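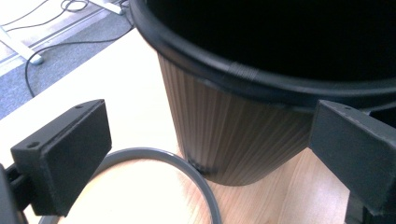 January, twenty to midnight

Back at it after tea, and I only meant to do half an hour! The gripper has a name now. Osvaldo Teixeira wanted Trenis, I wanted Nero, and as I'm the one paying for the filament it's Nero (he still says Trenis when he's cross with it).

The new fingers are on. I printed them flat this time, plain black, and the screws went in without splitting anything, so that's one up on last month. The pair before that went in the bin along with a good deal of my patience. I've spent 300 on this thing so far and I'm not adding it up again until spring.

What I wanted tonight was a proper go with the wide opening. I've been practising on small easy things for weeks and got a bit smug, and then Osvaldo said to try the wastebasket, the one with the wood-grain ribs, and see how I got on with something fat and round. Well! It's an awkward shape, wider at the top than the bottom, so I have to think about how low to come in. I kept wanting to tip my wrist. The grey ring is next on the list, flat on the wood, and I'm dreading that one – getting a finger under a flat thing is a skill I haven't got yet.

Then there's the camera. I went through the pictures on the laptop with a biscuit and some of them are lovely and crisp, right down to the screw holes, and some are like this.
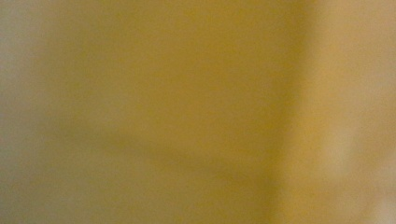

Mustard soup. No idea what I was pointing at.

I rang Osvaldo about it and he thinks it's the focus. I think it's me waving my arm about. We argued for a good while, then he went off to bed and I went back to the shed list. Still to do: a softer pad for the inside of each finger, shorter screws, and ask at Rezende whether they do that bracket in a 2 mm thickness. Plinine never wrote back, so that's them crossed off.

Wrist aches. Bed.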